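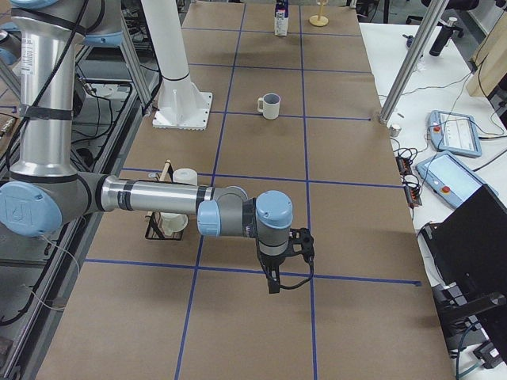 Arm and gripper over the taped work surface, Drinmont cell.

Lurnness grasp planning, progress report to Cisneros, 15 June 2020

Work this period went into the planner and the wrist camera pipeline. The planner now takes target poses from the wrist view and checks each path against the rack, the stand and the cell posts before motion is released. Median planning time is 52 ms. Replay of 1,000 logged requests gave 27 rejected paths, all traced to a stale collision map.
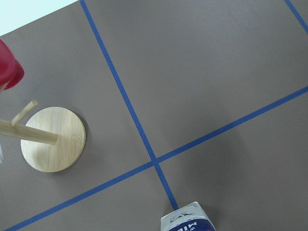
Pose estimates for thin upright parts remain the weak point. Pegs seen end-on are merged with the pole, and the planner then picks a poor approach angle. A second view before the final approach is being coded and will be merged behind a flag.

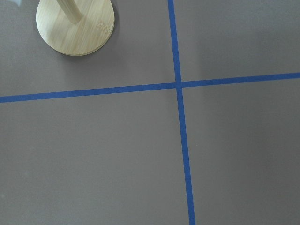

Vlastimil Malý

Grid calibration has moved into the Kometti tool. It fits the tape crossings and reports the residual per camera. Still open: map refresh on restart, log format, and the second-view timing budget. Brisa Zepeda will send the revised test plan separately.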